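Clem's Kitchen Table – August

Hello again! The new place in Kirkaneck has been mine for 11 weeks now and I finally feel like the table is worth showing off, so this month's gallery is all table and no garden (sorry, Manaia, the tomatoes will have to wait).

I've been collecting trays and plates for years, mostly from yard sales, and I like things that don't match. Cream plastic next to dark green, a striped placemat under something plain – that sort of mix makes me happy every time I sit down to eat. A knife with a light wooden handle goes with pretty much all of it, too. 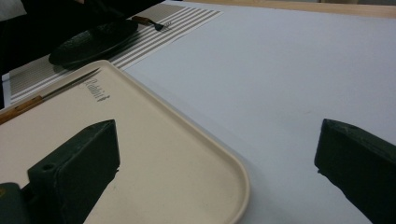 My sister Imogen thinks a white table is asking for trouble, and after the beet salad on Monday I can see her point. But I love how colors show up on it! I had a dark brown one for ages and everything I put on it just sort of disappeared. Darcy took that one off my hands and uses it for jigsaw puzzles, so we're both pleased.

Next up I want a couple of big serving bowls, maybe something in mustard. Bevan says there's a box of old dishes in his garage that I can dig through, and I plan to be there bright and early with 2 empty crates and a thermos of coffee. More pictures when I get back!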